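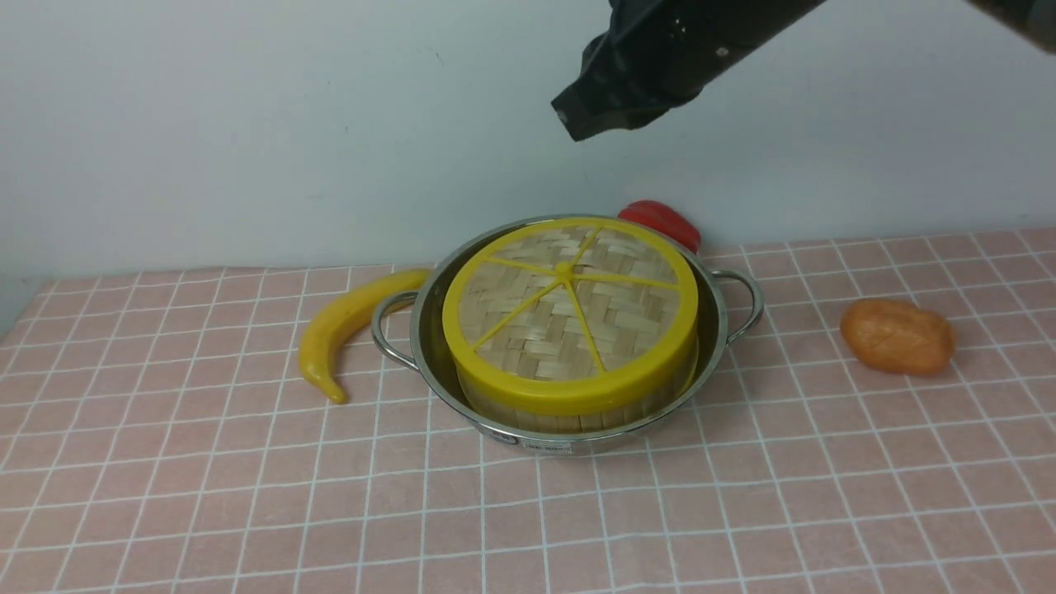
What does the Brusby robotics club do in its evening sessions? It teaches a robot arm to do small kitchen jobs, mostly putting things into pots and taking them out again, and anyone from the college can join in.

I went along one evening in February because my neighbour's daughter kept going on about it, and I ended up staying until they switched the lights off. I'd expected something a bit like the telly, all sparks and metal things bashing into each other. What I got was a pink checked tablecloth, a big shiny pot, a bamboo steamer with a yellow rim and a lot of teenagers arguing over a plastic banana. I loved it!

The club is getting ready for the Pralik Cup, which is held over at Abernathy in April. There are 17 teams entered this year and Brusby is one of the few that's never been before, so nerves are running high. The kitchen round is the one they're keenest on. Each team is given a pot, a steamer and some toy food, and the arm has to get things where the judges ask for them inside seven minutes. You don't find out the order until you're standing there, so learning one routine off by heart won't get you very far.

The steamer is the swine of the lot, I'm told. It's round, it sits down inside the pot with hardly any gap, and if the arm comes in a touch too low it tips over on one side and wedges. The toy bread roll is apparently a doddle. The banana depends on which way round it's lying, and there was quite a heated debate (two camps, no surrender on either side) over whether you should go for the middle or the end. I said the middle. I was told, very kindly, that I hadn't read the notes.

And there are notes, pages and pages of them. Every try gets written up in a shared book, what they asked for, what the arm did and what they'd change, and when I had a nose through it they'd got as far as try number 176. Somebody had written "WHY" next to one of them and underlined it twice. Further on there's a whole page about tablecloths. They used to practise on bare table, but the toys slid about when they were nudged, and the cloth has made things a good deal calmer. The white lines come in handy too for putting everything back in the same spot between goes.

I had a turn at the controls myself towards the end, and I was dreadful. You move the arm far more slowly than you want to, and all the while you've got people behind you saying left, left, no, your other left. My respect for the lot of them went right up.

Astitz, the cookware shop on the high street, is paying for the minibus to Abernathy, and the college is covering the entry fee. They're still after a second steamer so that two groups can practise with the same kit on the same night. If you've got one at the back of a cupboard, please do hand it in at the college front desk with "robots" on a bit of paper.

Sessions start at 6pm in the design block, and there's room for more. You don't need to know any coding, and years 12 and 13 can just turn up. There's an open evening in March for families as well, with a go on the arm for anybody who fancies it. I'll be in the queue, and I've read the notes this time.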